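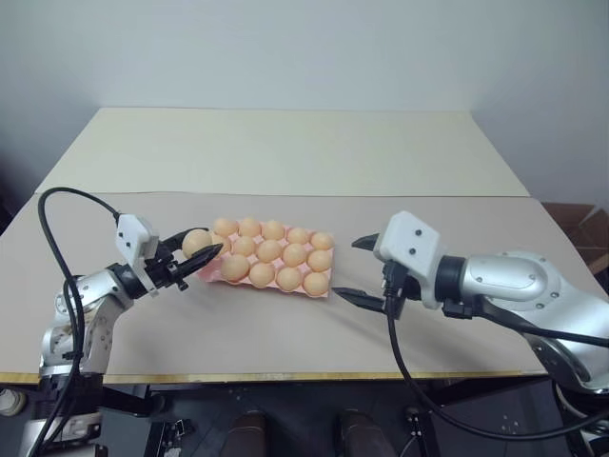
Plunwood egg packing notes

Covers the packing of loose eggs into trays at the Plunwood table, and how the tray records are kept. Maintained by Evie Cropper. Questions about the older records go to Gareth Ellwood.

Contents

trays.csv: one line per tray, 2634 lines
eggs.csv: breakages and rejects
notes.txt: remarks made at the table, unedited

Trays

Trays are the pink sort, three rows of five. Stack empties under the table, no more than 30 high. Trays with a torn rim go in the recycling.

Packing

Fill the far row first, then the middle, then the near row. Pointed end down where you can tell. A tray is entered as full only when every place has an egg in it. Part-filled trays are entered with the number of eggs and the letter P.

Cracked eggs go in the bowl and are written up in eggs.csv.

Known problems

Killow and Tunstall trays were entered under one code until May. Colin Cheetham has separated most of them, but 12 lines are still marked "unsure".

Sizes were judged by eye, so the size column is only a rough guide.

To do

Add the Amis trays once Cengiz has sent his sheet.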